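Veres Tincture Press, 321 ml
Maker: Skostirholm
Item 1910

The Veres is a hand-operated screw press for separating macerated plant material from its liquid. It suits alcohol tinctures, glycerites and infused oils made in small batches at home or in a teaching dispensary.

The cylinder and plate are stainless steel. The screw is turned by a removable T-bar and bears on a loose plate, which keeps the plate level when the herb is packed unevenly. Liquid leaves through a ring of holes at the base and collects in a lipped tray.

Capacity: 321 ml
Height with screw raised: 31 cm
Plate travel: 140 mm
Cleaning: hand wash only

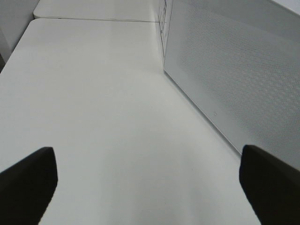 Orsolya Virág
Technical Editor, Dispensary Equipment

Line the cylinder with a cotton or nylon bag before filling. Fine powders will block the outlet holes and should be strained first. Roots and barks need a longer steep and a slower turn of the screw than leaf or flower. Tighten until resistance is felt, wait for the flow to slow, then give a further quarter turn. Do not extend the T-bar with a pipe.

After use, unscrew the plate fully and wash all parts in warm water with a mild detergent. Resinous herbs such as myrrh leave a film that is best removed with strong alcohol. Dry the thread and apply a drop of food-grade oil.

Spare plates and bags are stocked separately. Bags for the older Barkomness press are too narrow for this cylinder. Orders are sent from our Osilness store and the press is supplied with one bag.

Page revised July 16, 2022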